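Okay, a thread for everyone who asked what our robotics club does all evening on a Wednesday. Get a cup of something, I am not known for being brief.

This month the project is weighing. The arm has to pick up a wooden cube and put it on a kitchen scale, gently, and the students have to make that happen with code they wrote themselves. The yellow U-shaped piece comes later, once the cube stops giving us trouble.

Cube, scale, yellow piece and our starry cloth, from October: 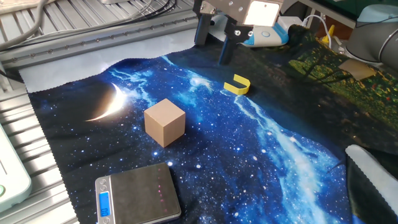
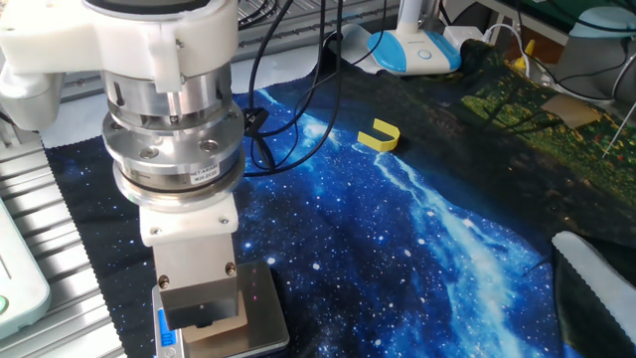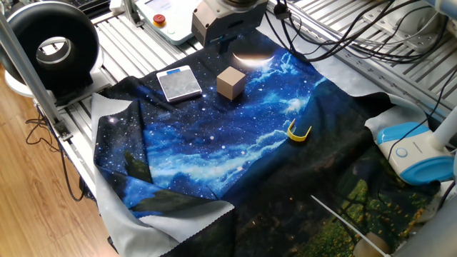
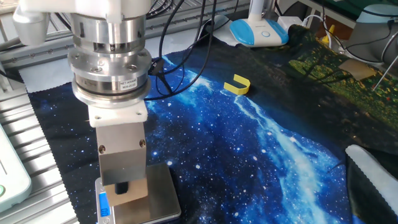 Question I get from parents a lot: why use a kitchen scale if the arm already has a force sensor on it?

The scale gives the students a second opinion. The sensor sits up at the wrist, so it feels the weight of the gripper too, and you have to subtract that before its numbers mean anything. A scale just tells you what is sitting on it (plus however hard you happen to be leaning on it with a robot). When the two disagree, the kids have to work out which one to believe and why, and I love listening to those arguments more than almost anything else we do.

Keegan Morin and Buppha Ongart wrote the lowering routine together. The arm comes down in small steps, checks the force after each one, and stops when it feels contact. Their first version checked every 30 steps, and, well, you can imagine. The scale survived! They check after every step now and it's slower, but everybody breathes easier.

The team named the project Griltovholm. I have asked several times where that comes from and I get a different answer each time, so I've settled for learning to spell it.

One thing I didn't expect to spend a whole evening on was zeroing. If you zero the sensor with the cube already in the gripper, every reading afterward is off by one cube. Jocelyn spotted that in the log after the rest of us had stared straight past it, and she was very gracious about it, too.

We have 12 students this term and one arm, so there's a sign-up sheet and a fair amount of friendly negotiating over it. While they wait their turn they plot the logs from the last run. A single run gave us 3,235 readings, and Buppha has plotted every last one of them in purple.

Next session we try letting go of the cube without nudging the scale. Réjean is bringing snacks and I'm bringing the spare batteries for the scale, if somebody will please remind me Wednesday morning.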